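Staria household chores project - progress note to Celten
April 21, 2022
From: Everaldo Seixas

Short one, we're mid-run this week.

Picking single blocks off a table in simulation is in decent shape. 3,000 attempts since the last note, misses mostly when the block sits turned at an angle to the fingers. Fix is in, retraining now. Still rigid blocks only, no cloth yet.

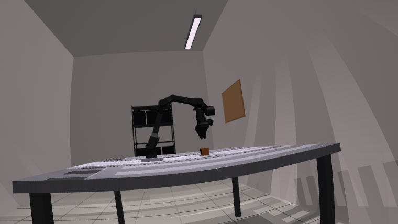 On the question you asked - can it do chores yet. No. Putting away dishes, no. Folding, not close. Clearing one known item from a known spot, I'd say yes in sim, and on the real arm at Pimentel we've had 20 tries so far, too few to report a rate. Lighting seems to throw it off more then we expected.

Behind on: towel model, the Brosport shelf restocking test (waiting on thier floor plan).

Next: 1,000 more runs with mixed sizes, then cups. Would like to move the towel milestone to September. Budget fine, no change. Need an OK on the date please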